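Kellerlow Puts Its Bake Sale on a Diet

The town of Kellerlow has at last issued rules for its summer bake sale, ending a period of lawlessness that began last November when two people brought the same lemon cake and neither would back down.

The new rules run to four pages. Cakes must be signed up in advance. Lemon is limited to three entries. Anything described on its label as "fun" must list its ingredients in full.

Chaminda Bhuiyan, who wrote most of it, says the winter sale took in 938 dollars and produced 16 letters of complaint, several of them from the same address. "I read them all," he said. "Some were quite well written." 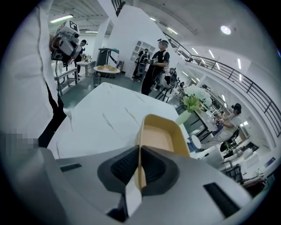
When do bakers have to drop off their cakes?

Between eight and nine in the morning on 23rd June, at the side door of the Plilham Hall. The front door sticks, and last year it cost the town a trifle.

Prices have been a sore point too. Under the old system each baker named a figure, and a plain sponge by Rafsan Sarkar once sat at 300 dollars for an entire afternoon. Sarkar maintains that it was a very good sponge. It went home with him. Slices will now be two dollars across the board - a whole cake is 20, and haggling is allowed only in the last half hour, when it was going to happen anyway.

The hall can hold 200 people, a limit the sale has never tested except during the rain.

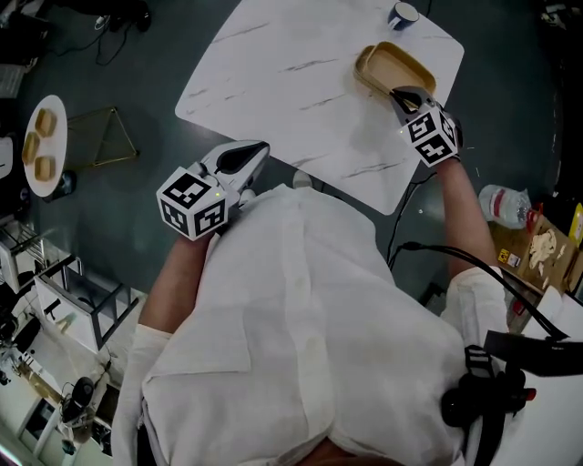

Savory Entries

Quiche is back after a two-year absence, though it gets its own table by the coat rack and may not be entered for the main ribbon. Cheese straws count as savory. Cheesecake does not, a point the rules make twice and underline once.

Bhuiyan expects an appeal over the carrot muffins, which have been listed as sweet. Sarkar has signed up for one sponge, and under "notes to the organizers" he has written "price to be discussed."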